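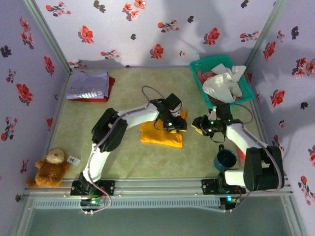
Can a complaint about a police stop be closed without anyone speaking to me?

Asked by Desmond Calloway, Tuesday, April 20, 2021
Filed under: Policing and complaints, Culside

I was stopped and searched outside the Trelel bus station last September. Two officers, nothing found, sent on my way after 30 minutes. I asked for a copy of the search record and was told it would be posted. It never came. I complained in writing and have now had a letter saying the matter was "reviewed locally and no further action is required". No names, no account of what the officers said, and they never rang me. Is this normal? I don't much believe a review took place. Is there any point in carrying on, or is it the same people marking their own work?

2 answers

Xiomara Dvorak
Normal, yes. Proper, I doubt it. "Reviewed locally" can mean an inspector read your letter over a cup of tea. I'd do the following before deciding it's hopeless.

Look at the letter again for anything on a right of review. It should tell you who to apply to and by when. If there's a deadline, work to that and don't rely on a phone promise of extra time.

Ask separately for the data held on you, including the search record and any body-worn video from that day. Give the date, the place and the time as near as you can. Video isn't kept for ever unless somebody marks it, so it may have gone by now. If they say it has, ask for that in writing, with the date it was deleted.

Keep the review request short. Say you weren't contacted, you weren't given the officers' account and you still have no record of the search. Leave out what you think of them. I put all that in mine and the reply dealt with nothing else.

Will it change anything? I got an apology for "the delay" and not a word about the stop. I did get the record, though, and the grounds written on it didn't match what I was told in the street. A solicitor was a lot more interested after that.

yu_farnuvik
waste of time mate. mine went to review and came back the same letter with a different signature. try your councillor, or the local paper if it's a slow week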